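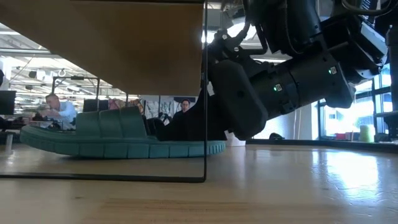

7 min read

My mother had one rule about the front hall, and it was that shoes went in pairs on the rack with the toes to the wall. I was the one who did it. I've thought about that rule a lot since July, when I started asking people who build robots whether I could please stop tidying up after my own family.

The short answer is not yet. The longer answer took me to a workshop run by a small outfit called Davar, where I spent most of a day watching an arm deal with footwear. I'd come expecting laundry, because everybody talks about laundry, but Mehrangiz Ranjbar talked me out of it before I'd got my coat off. "Start with shoes," she told me. "People think shoes are easy."

I thought shoes were easy! A sandal is about as simple as a shoe gets. There's a sole, there's a strap, and you grab it. But you try it with two stiff fingers and no feeling in them. Come down on the strap and it can squash. Go for the sole and you need to get around something wide and thick that sits nearly flat on the table. Or you can reach for the footbed just behind the strap, which puts you in a fairly tight spot with not much room to be wrong. I had a go with the hand controls myself and shoved a slipper clean off the table. Then I did it again.

Mehrangiz has a list of household jobs taped to her desk, 40 of them, and she grades each one the way a teacher would. Picking up a single shoe from a clear table gets a B. Finding its partner in a heap by the door gets a D, and putting both on a rack with the toes the right way around gets a D minus. (My son would get about the same.) Wiping a counter does better than I'd have guessed. Anything with a fitted sheet gets an F, and she has underlined it.

What surprised me was how much practice goes into that B. The team ran 600 tries on slip-on shoes alone before she'd let anyone call it working, and she still won't say it works in a house. Her workshop has good light and a table at a handy height. My hall has a dog.

Shop floors are a different story, sort of. Pejman Kiani looks after the packing line at Emley, a mail-order shoe business, and he has been hearing for years that his job is about to be taken over. He'd be glad to hand over part of it. On a busy shift his crew boxes 2000 pairs, and somebody has to pick up every one, check left against right, tuck in the paper and shut the lid.

He tried an arm from Provetti last winter. It did fine with the boxes, he told me, and pretty well with stiff shoes that all arrived facing the same way. Then a batch of soft sandals came down the line with the straps folded under, and two people ended up standing next to the machine straightening them out for it. "So now I've got three on the job," he said. He kept it for the boxes, though, and his crew's backs are thankful.

I asked both of them when I could buy something for my hall. Pejman laughed at me. Mehrangiz was kinder and said she could picture a machine that does one or two jobs in one room, slowly, while you're out - and that the slowly part bothers people more than it should. I wouldn't mind slow. If the thing needed the whole afternoon to line up four pairs of shoes, I'd be at work anyway.

She did send me home with some advice, which was to get a wider rack and pull it out from the wall. Easier for a robot someday, she said, and easier for me now. I bought one that weekend. The shoes are still in front of it.

We use cookies to remember your reading preferences. Accept | Manage settings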